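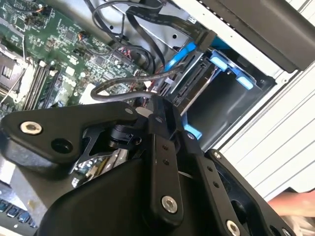 Re: [offgrid-list] Battery drops out overnight at the cabin

Hi all,

Thanks for the replies, and sorry I went quiet. We only get signal up at Senby if you stand on the woodpile, and it's been too wet for that!

Rasmus Lapiņa wrote:

> Before you buy a bigger panel, check what the battery is doing at night.
> Two years with the same kind of setup taught me that the panel gets
> blamed for everything. My guess is that your inverter is left on and
> eating the battery while you sleep. Turn it off at the switch for one
> night and write down the voltage before bed and again in the morning.
> Also, how thick is the cable between the controller and the battery?
> And where is the battery sitting? If it's out in the shed, it's going
> to be sluggish by now.

Rasmus, you were right about the inverter. I'd been leaving it on all the time so the phone charger would be ready whenever I wanted it (lazy, I know). I did the test you suggested on two nights, one with it on and one with it off. With it on, the battery was down to 11.9 by breakfast. With it off, 12.6, and that was after we'd had the lights going until pretty late. I couldn't believe a box with nothing plugged into it could pull that much, but the little fan in ours runs nonstop, so I guess I should have figured.

As for the cable, it's whatever came in the bag with the Orov kit, and it's thin. I've got 36 feet of it going from the roof down to the shed, because the first owner wanted the battery out where he kept his tools. My plan is to bring the battery indoors, under the bench by the back door, which would take the run down to 10 feet or so. I'd buy thicker cable for that while I'm at it. Does anyone know if the Orov controller takes the fatter stuff in its terminals, or do I need some kind of adapter pins? The manual is one folded sheet and most of it is about the warranty.

My brother-in-law has a Dretard folding panel he takes fishing, and he says I could plug it in next to the roof one on gray days. I like the idea, but the two aren't the same size and I've read three different things about mixing them. One site says it's fine if they go side by side and the voltages match, another says never, ever, and the third wanted my email address. If you've done it, please tell me how it went!

One more thing. The counter on the controller said 2807 watt-hours when I looked last weekend. I zeroed it in September when we put the new fuse in. Is that a decent number for a panel with a big spruce on one side of it? I have nothing to compare it to. I know the spruce is a problem, but my wife loves that tree and it's staying.

Oh, and to whoever asked off-list about the Kļaviņa lantern: yes, it charges fine straight from the panel's USB socket, but it takes all day and it gets fussy when a cloud goes over. You have to unplug it and plug it back in or it just sits there blinking. I keep it for the outhouse.

I'll be up there again in two weeks and can take readings if anybody wants to see them. Tell me what to measure and I'll do my best with my cheap meter.

Marty

Recent messages in this list
- Frost on panels, brush it or leave it?
- Re: Frost on panels, brush it or leave it?
- 12-volt fridge for a van, what are you using
- Re: Fuse size between controller and battery
- For sale: two used roof brackets, pickup only
- Re: Battery drops out overnight at the cabin
- Wood stove fans, worth the money?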